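Cell Setup and Care, Unit 4: Teaching the Approach and the Low Position
Course handout, Wonetti Automation Lab
Revised 2020-04-14

This is my favorite unit of the whole course, so please come with the simulator already running! We're working in the Bronine cell file, which has one seven-axis arm, one wood table and the flat gray part. Everything you teach this week you'll teach again on the real arm in the Crenshaw bay, and the habits carry straight over.

Before you move anything

Load the cell file and check that the base is mounted where the drawing puts it. Set the speed override to 7 percent. Yes, it's slow, and you'll be glad of it the first time you jog the wrong joint. Then run the arm to its home pose and write down all seven joint angles in your log sheet. If they don't match the values saved in the file, stop and reload.

Point 1: the approach

Jog in joint mode until the hand is in the general area, then switch to tool mode for the last stretch. You want the hand vertical and the fingers pointing straight down. Look at the wrist from two sides, since a small tilt hides really well from one view. Save the point with 60 mm of clearance under the fingertips, then step down in small moves until you're hovering just above the table.

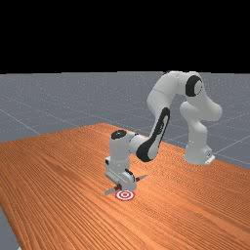 Figure 1. Hand pointed down just above the table, with the red-and-white target by the fingers.

Notice how much reach is left in the arm at this pose. An elbow that is nearly straight makes for jerky motion, and it's worth re-teaching the point with more bend if you see that happening.

Point 2: the low position

Now the fun part. Stay in tool mode and come down along the tool axis only, with no sideways moves at all. Use 1 mm steps near the part.

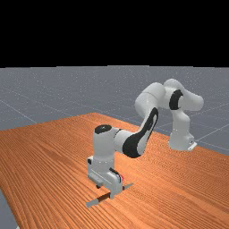
Keep one eye on the distance readout and the other on the collision log while you do this. If the log shows contact between the hand and the table, back straight up the way you came and try again with a smaller step. Save the low position only when the log is clean.

Then play the two points back and forth 40 times at the slow override. Compare the joint angles from the first and last passes and enter both in the Falthorpe worksheet, page 37.

For next time: bring your log sheet and your saved point file.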